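Does a longer prove make better bread? A report on our rye project

Hannelore Baumgart and Widad Masri

Introduction

We both love rye bread, and when we were told we could pick any everyday process for our term project, it took us one lunch break to agree. Hannelore's family has always baked a dark sourdough loaf that they call the Podholm loaf, after the village the recipe came from, and Widad had never baked anything in her life. That seemed like a very good starting point! We wanted to know how much the proving time changes the loaf, and whether people who don't bake can taste the difference.

What we used

All the flour came from one sack of wholemeal rye from the Woltov mill, so that we didn't have to worry about one bag being coarser than the next. Over the whole project we baked 19 loaves. Each one had the same amount of flour, water and salt, plus 100 grams of starter. We named the starter Dorka and fed her every evening, including the evening of Widad's cousin's wedding.

We proved the loaves for two, four, six or eight hours at kitchen temperature. After baking we left them overnight under a tea towel, because freshly baked rye is gummy in the middle and it would have been unfair to cut it early. Then we measured the height at the centre, cut the loaf in half and pressed the crumb with a small weight to see how far it sprang back.

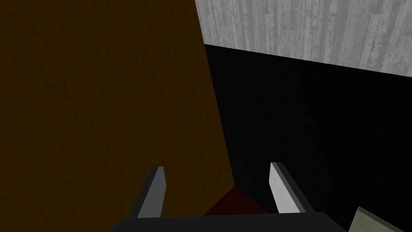 The two-hour loaves were dense little bricks. They tasted fine toasted, but the crumb hardly sprang back at all and the crust had split down one side on nearly every one. Four hours was much better, and six hours gave us the tallest loaves by a clear margin. We were so pleased with the first of these that we ate half of it before remembering to write down the height (we baked another one to replace it, and that one is in the results).

At eight hours things went the other way. The dough had risen and then sunk again, so the loaves came out flat on top, with a gap under the crust. The flavour was the surprise for us -- much more sour, almost like apples, and lots of people liked it best.

The tasting

We held the tasting on a Monday in the common room at Görtz Hall. Everybody got four small squares of bread with butter and a slip of paper to put them in order. The six-hour loaf won overall, with the eight-hour loaf close behind. Several people wrote "reminds me of my gran's" next to the eight-hour one, and we are counting that as praise. The two-hour loaf came last on most slips.

What we would change

Our kitchen was warmer in September than later in the term, and that must have sped up the early loaves. Next time we would prove everything in a cool box with a thermometer. We would also like to try seven hours, to see if there is a point where the loaf keeps its height and picks up some of that lovely sourness. Widad has taken a jar of Dorka home and has already started.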